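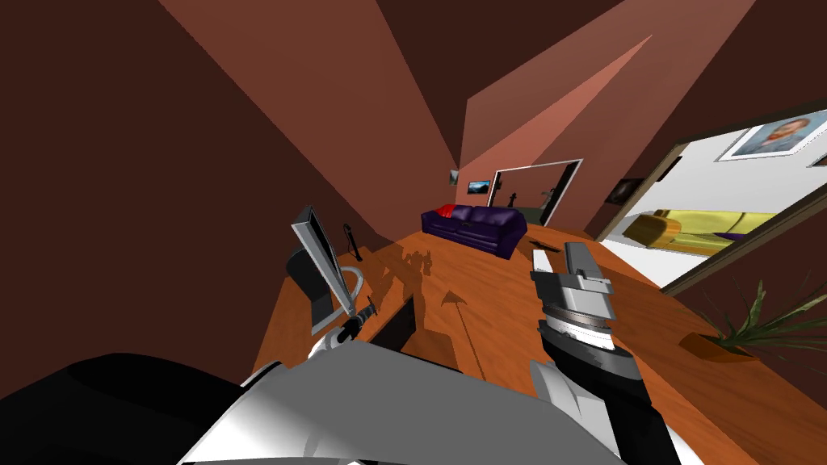
**Sim-trained policy drops to 2 out of 10 when I move the camera. Is it the lens, or is it me?**

Posted by tranell_bench, March 12, 2018

I'm trying to reproduce the wide-view result from the Daltby write-up. Two arms, one tabletop, everything rendered. I trained on 600 simulated episodes with a very wide lens, and the policy reaches the flat white block 8 times out of 10 from the viewpoint it trained on. I was insufferable at lunch.

Then I shifted the virtual camera a little to one side, same lens, same table, and got 2 out of 10. The arm goes confidently to a spot where the block would be if the world were a different shape.

Things I have tried: turning the shadows off (no change), longer training (slightly worse, thanks), and swapping the wall colors. The Daltby people say their method is "robust to viewpoint" and then spend a page on the furniture. Do I undistort the images first, or train with more camera positions? I can afford one of these before my cluster time runs out.

---

**honeck_hex**

More camera positions. Undistorting a lens that wide means you either crop off the sides, where half your table lives, or stretch the edges until the plant is the size of a bus. We tried it in August and went back to raw images inside a week.

What worked for us was jittering the camera at the start of every episode – position and tilt both, small amounts. Keep it fixed during the episode or you'll be solving a second problem for free. Also feed in the joint angles if you aren't already. With only pixels, the network has to work out where its own arm is through the same bent view, and it will happily memorize "gripper lower right, go up and left" and call that reaching.

Before you spend the cluster time, run one cheap test. Leave the camera alone and move the block. If the score falls just as hard, the viewpoint was never your main trouble.

---

**Sakalauskas**

Ten trials is not a result. Run more.

---

**gradient_dissent**

I had something like this and it was the random seed. Or the driver, I updated both on the same afternoon. Have you tried a normal lens? Ours can't see the left side of the table at all, but it's very accurate about the right.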